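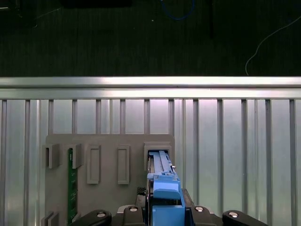
4.2 Changelog practice among directory plugins

January | Sudalik Web Publishing Group
Posted in: Content Management, Open Source, Working Papers

We looked at how plugin authors describe their own updates. The sample was drawn from Pulurine, a directory of extensions for the Dreltlow content management system. Only plugins with at least 2000 active installs were eligible, and from these we took 100 at random. For each one we read the changelog entries attached to its three most recent releases.

An entry was coded as "specific" if a site owner could tell from the wording which feature or screen had changed. Entries such as "bug fixes" or "minor improvements" were coded as "generic". Where an entry mixed the two, it was counted as specific. Security fixes were recorded separately, whether or not the author had labelled them as such.

Of the plugins sampled, 84 had a changelog entry for all three releases. The remainder had skipped at least one, usually a release that only raised the tested-up-to version. Generic wording was most common in plugins that also sold a paid edition. In several of these the free changelog was copied from the paid one and listed features that free users did not have. We kept those entries in the sample and coded them on their wording alone.

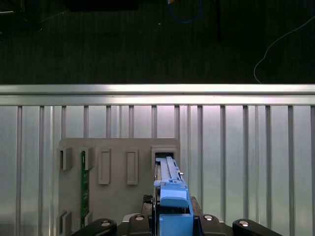 Figure 3. Blue component in a black gripper at the slot of a grey fixture plate.

Length was a poor guide to usefulness. The longest entries tended to be lists of ticket numbers with no summary, and a reader would need to open the issue tracker to make sense of them. About 30 plugins linked to a tracker from the changelog, and some of those links pointed to private repositories.

The update screen in Dreltlow shows only the version number by default. The changelog sits behind a second link, in a small window that strips most formatting. Nested lists are flattened and headings lose their emphasis, so an entry organised by feature on the directory page can read as one unbroken column in the dashboard. Đoàn, the hosting panel used for our test sites, bypasses this window altogether and applies updates in bulk.

Coding was done on the directory page version of each entry. We did not analyse translated changelogs, which were present for only a few plugins and were often several releases behind the English text.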